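Lamp Assembly Planner: Project Report
Team Jandby — Sumathi Warrier, Bjartur Ladefoged, Jirayu Ruangrit

3. Software

The planner takes a list of parts and returns an ordered set of pick and place actions. We wrote it in Python as three separate nodes: detection, grasp selection and motion. Each node logs to its own file, and that made debugging much easier after December.

For training we labeled 2928 wrist camera frames. Bjartur labeled most of them, and Jirayu checked every batch before it went in. The first model found the rigid parts well but split the power cord into several objects wherever it crossed itself. We changed the cord label from a box to a mask and merged any masks that touched.

Grasp selection scores 16 candidates per part and drops any that pass over a cord mask. In the early runs this rule was too strict — the planner often had no grasp left and stopped. We now allow a crossing if the fingers stay closed until they are past the cord.

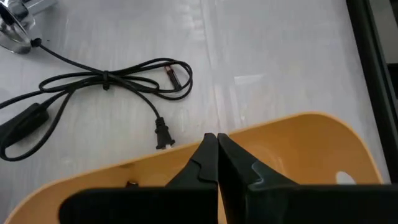
Perception

The coiled cord and its plug lie right beside the rim of the yellow part, with the closed fingertips just below the plug and the rim. With a layout like this the margin around the mask matters most. We set it to 15 pixels.

The inline switch is still sometimes labeled as a plug. Sumathi is adding a separate class for it.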